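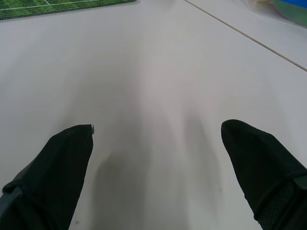 Photo: Henryk Kaczorowski

Section 3: Getting the tabletop ready

Okay, the legs are on and the thing is standing up, so now we get to my favorite part! I'm going to assume you have the Steltano with the pale gray-white top (the dark one uses a different wax, see the back of the guide).

1. Wipe the whole top down with a barely damp cloth. I go the long way, then across, then I have a coffee.

2. Find the thin tan line that runs straight across the top. Run a fingertip over it, slowly. You want to feel next to nothing. If there's a step, crawl underneath, loosen the cam bolts a half turn, push the low side up with your palm and snug them again.

3. Still feel a little ridge? Take 400 grit paper on a block and go lightly ALONG the line, never over it. After that I switch to 2,000 grit, wet, until my hand gets bored.

CAUTION: Don't lean on one side while the bolts are loose. I did this with my first Okon and pinched my thumb so badly I typed with one hand for a week.

4. Rub in a thin coat of Walczak paste wax and leave it alone for 8 hours. Overnight is fine too (I always end up doing overnight).

5. Buff with something soft, an old T-shirt is great, and check the line one more time with the light coming in low from a window.

NOTE: The top may look a touch darker in places while the wax is curing. Mine evened out by the next morning, and I've quit worrying about it.

Next up is Section 4, the edge strip, so keep the block handy.

12 shares | 3 comments

Socorro Cabrera: Does the half turn go for the Bitis bolts too? Mine feel really tight already.

Henryk Kaczorowski: Quarter turn on those, Socorro, they bite harder.

Socorro Cabrera: Perfect, quarter turn did it. Waxing tonight!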